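From: Lieven Stevens
To: robot club list
Date: 2022-11-24
Subject: Re: bedroom task, what do we count as a miss?

Precious Van der Merwe wrote:
> I read through the task file for the bedroom scene and I have two
> questions. First, the target asset has a stem, and the grasp sampler
> treats stem and body as one mesh. Is a grasp on the stem a success or
> not? Second, who is changing the camera positions? My renders from
> April don't match what Igor has in the shared folder.

Precious,

On the second question, that was me. I moved the two outside cameras after Wanda complained that the arm blocked the bed in too many episodes. The wrist camera is where it always was. The old positions are still in the config, commented out, so you can switch back if you want to compare with your April set.

These come from the current setup, outside views first and last, wrist view in the middle. 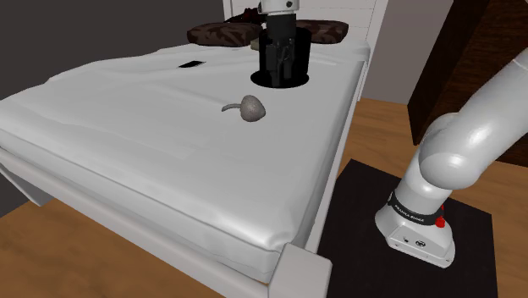
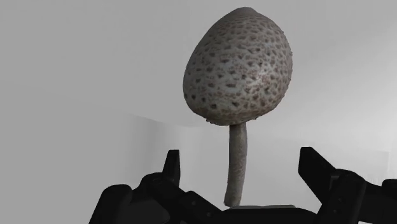
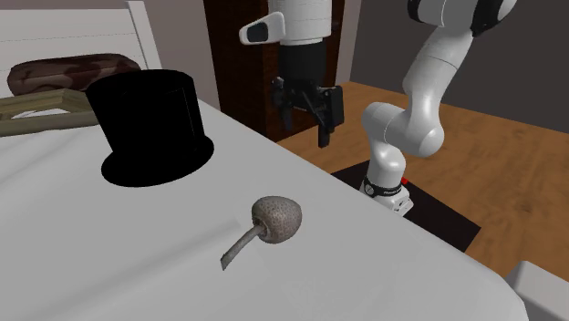

On the first question, I would say a stem grasp counts if the object is still held when the arm gets to the lift height. Aniela wants it to count only when the fingers close on the body. I don't feel strongly, but we need one rule before the Ponbridge entry, and it has to go in the write-up. Right now the script Igor wrote only checks the height of the object, so it agrees with me by accident.

Numbers so far: we have 1,656 episodes on disk, and 1,029 of them pass the height check. I have looked at 38 of the failed ones by hand. Most were bad approach angles. A few were physics problems where the object slid off before the fingers closed, and I would like to leave those out of the total if the rest of you agree.

Things still open:

- Igor: please add the contact check as a separate column. Don't overwrite the height check.
- Wanda: the bed cover friction is still the default value. Can you try something higher?
- Precious: could you rerun seed 42 on your machine? I get a different result from Igor and I don't know why.

I can't work on this again until after my exams, so please reply on the list and not just to me.

Lieven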